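# Savings first: the case for a smaller emergency fund and a larger pension

23/04/2024

The advice given to people in the middle of their working lives has hardly altered in a generation. Build up six months of outgoings in an account that can be reached at once, and only then consider increasing contributions to a pension. It is repeated in staff handbooks, in leaflets left in reception areas and by well-meaning relatives. It deserves a closer look than it usually receives.

The difficulty lies in the order of events. A household with essential outgoings of £1,530 a month would need more than £9,000 set aside before it was permitted, under the usual rule, to turn to anything else. If that household can spare £224 a month, the task will take well over three years. During the whole of that period any additional contribution that an employer would have matched goes unclaimed, and it cannot be recovered afterwards.

Members of the staff scheme at Horrocks will recognise the problem. The scheme there matches extra contributions up to a fixed share of salary, and the offer has to be taken up each January. A member who waits until the emergency fund is complete may pass over the offer three times. The fund will be in good order, and the pension will be smaller for as long as it is paid.

It may be objected that a pension cannot be drawn upon when the boiler fails. That is correct, and it is the reason a reserve of some kind must come first. The question is how large that reserve needs to be. Most of the calls made upon it in an ordinary year are modest: a repair to the car, a dental bill, a replacement washing machine. A sum of £1,000 will meet the majority of them, and £2,000 will meet nearly all. Beyond that point, a person in secure employment with reasonable sick pay should be free to divide the monthly surplus between the two purposes.

The position is different for those whose income is uncertain. A self-employed joiner or a worker on a short contract has no matching employer and may face several weeks without pay. For such people the traditional rule remains sound, and nothing in this essay should be read as a reason to abandon it. The same is true of anyone carrying expensive card debt, which ought to be cleared before either course is considered.

Providers bear a share of the responsibility. The budgeting tool offered by Stimport allows a customer to name a savings target but will not display a pension contribution beside it. Prumimus shows both, on separate pages, under separate passwords. A customer who wishes to weigh one against the other must do so on the back of an envelope, and many will understandably leave the matter for another year.

A modest reform would be for every workplace scheme to state, once a year and on a single sheet, what a member stands to lose by delaying an increase of one per cent. The figures are already held. The Cumau scheme has sent out such a sheet for two years, and its members are at least able to make the decision with the cost in front of them.

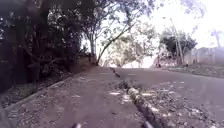
*By Lionel Holroyd*

The views expressed are those of the author and do not constitute financial advice. Readers should consult their own scheme documents before altering their contributions.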